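Allcombe Robotics Course, Unit 6: Pick and Place on the Shoe Rack
Handout for lab groups
Instructor: Khadija Abdelaziz
Lab assistants: Fouad Hegazy, Mio Nakajima

Read this handout before your group's lab slot. Bring your notes from Unit 5 on hand frames and joint limits.

The Task

Each group teleoperates the robot to arrange slides on the shelves of the shoe rack. A run starts from a layout card and ends when the rack matches the target card or when time is up. One run may last no more than 300 seconds. Each group gets 6 runs, and every run is recorded, including the bad ones.

The slides are molded in one piece and differ slightly in color. Pairs count as pairs only if the colors match, so check the card before you move anything. Left and right matter too.

Grasping

Most groups in past terms lost time on the grasp and very little on the carry. The opening of a slide looks like the obvious place to put the fingers, but the strap flexes and the shoe swings as soon as it leaves the shelf. We teach the heel grasp first. Bring the wrist in level with the shelf, let the fingers curl around the heel, and close until you have both the sole edge and some of the molded part above it. Then pause before lifting.

On the top shelf the raised back panel limits how far the hand can reach past the shoe. Plan the wrist angle before you extend the arm. If the fingers touch the panel, back out along the same path you came in on. Do not rotate the wrist while it is over the shelf.

Keep the idle hand open and away from the uprights. The side frames extend well past the top shelf, and an elbow can meet one while you are watching the fingers.
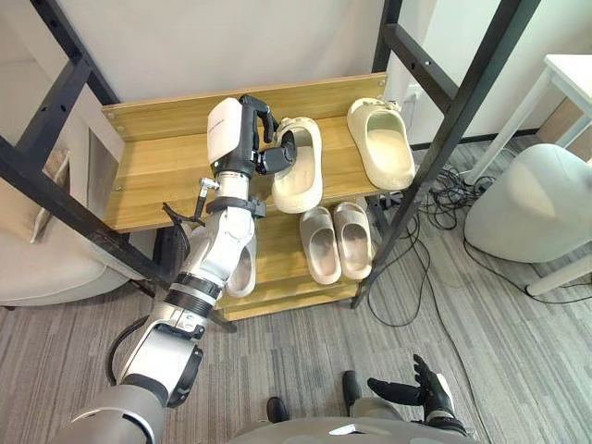 Placing and Spacing

Set the sole down flat, then open the fingers slowly. If you open fast, the last finger to let go tends to drag the shoe sideways. A slide that ends up crooked may be nudged once with the side of a finger. A second nudge counts as a new placement in the log.

For a single slide, leave bare shelf on both sides so the hand can get in again later. For a pair, place the outer shoe first and bring the second one in beside it. The inner edges may touch. They may not overlap.

When you have finished a placement, bring both hands back low in front of the rack and hold still for 2 seconds. The labeling script uses the pause to split the recording into segments. Without it, Amanuel Gidey has to mark the segments by hand, and he will send the file back to you.
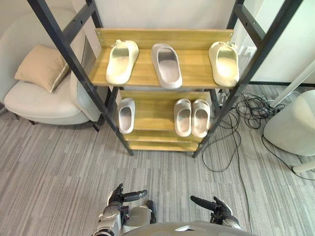
Figure 2. Both hands low in front of the rack, slides on the upper two shelves.

Floor and Base

Do not drive the base over the cables to the right of the rack. Approach from the front and stay on open carpet. If the rack gets bumped out of line, stop the run and call Fouad or Mio to reset it.

What to Hand In

Send in one log sheet per group with the run number, operator, start card, target card, number of placements and any drops. Write down who was operating, even if you switched halfway. Add a half page on your worst run. Say where the hand was, what it was holding and what you would try next.

Log sheets are due at the start of the next class. Late sheets go to Essam Ghoneim in the course office.

Reading for Unit 7: the chapter on two-handed tasks in the Bouzid course pack, up to page 99.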